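Plandum lever handles, six months in

Swapped every knob in the house for the Plandum lever set in May. Bought the 6 pack, then another, then a single because I cant count doors. Part number 1202, black. Brovbridge had them cheaper than anyone local and shipping was free.

Short version - good handle, bad screws.

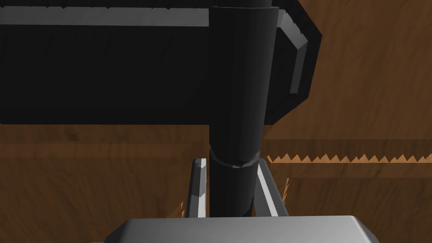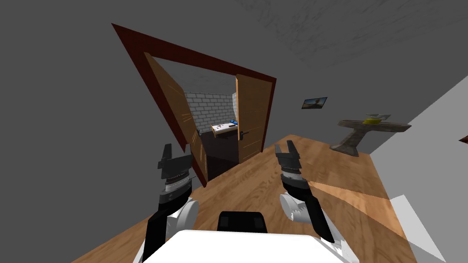
Started on the upstairs bedrooms, easiest ones. Old knobs off, new latch in, spindle through, two long bolts, done. Black on wood is the reason I picked this finish over the brushed one. Dark levers on light-brown double doors, like the pair standing open in the gray wall, and you get the look straight away. Small handle, nothing fancy, wood does the rest. My doors are painted pine so not quite that, but close enough from the hallway.

Fit. Standard bore, no drilling on any of mine. Latch plate was a hair too tall for the bathroom door, 5 minutes with a chisel. The paper template in the box is useless, printed at the wrong scale. Threw it out.

The screws. Soft. Really soft. Stripped two on the first door with a hand screwdriver, not even a drill. Went to the hardware store and bought a box of decent ones, problem gone. At this price it shouldn't be my job.

Feel. Nice spring, no sag so far, and the lever comes back level every time. I had a Carré set in the last apartment and those drooped inside a year, all of them. The Plandum ones have a bit more weight in the hand. Slight click on the way down. My husband hates the click. I stopped hearing it by Sunday.

Finish. Matte, shows fingerprints if you've been cooking, wipes off with a damp rag. One chip on the laundry room lever where the basket hits it. Bare metal underneath, touched it up with a marker and moved on.

Privacy version for the bathroom has a push button that pops when you turn the inside lever. Works. The little emergency key is teh size of a paperclip and I've lost it already.

Paid 166 for the lot, 17 of that was the single. Looked at Illgate too, nicer box, same latch as far as I can tell, a lot more money.

Would buy again, with my own screws. Four stars. Will update if the springs go.

- Emília Jireš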